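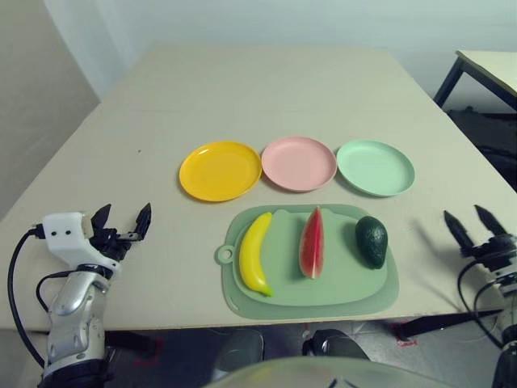
Figure 1. Table setup for the sorting task, with three plates, the cutting board and the toy fruits.

Collecting Demonstrations for a Two-Arm Sorting Task
Emmett Dunleavy and Cletus Pettigrew

1. Task

The robot has to move a banana, a watermelon slice and an avocado from the cutting board onto the plates, one fruit per plate. The spoken or typed instruction says which fruit goes on which color. We picked plates in yellow, pink and pale green so the instruction could name them without mentioning left or right.

2. Collection

We recorded 300 demonstrations in September, all by teleoperation. Emmett drove the arms for the first half and Cletus for the second. Each episode was capped at 60 seconds. If a fruit fell off the table, we stopped and marked the episode as failed, but kept the file. Episodes were named and stored with Keltau, our logging script.

Between episodes the second person put the fruits back on the board and changed their order. The plates were swapped every tenth episode. We did not tape down positions for the plates or the board, so small shifts and overlaps between plates are part of the data.

3. Problems

The avocado was the hardest fruit to drive. Our fingers closed too high on it and it rolled. The watermelon slice tipped over if the approach came from the side, so we agreed to come down from above. On Friday we found 7 episodes where the typed instruction did not match the plate used. Those were relabeled by hand.

Cletus was slower than Emmett at first, and his early episodes have long pauses before the grasp. We trimmed pauses at the start of an episode but left the ones in the middle.

4. Next steps

The first training run uses only the successful episodes. We want to reach 800 demonstrations before adding a fourth fruit. The relabeling check will be run after every session from now on.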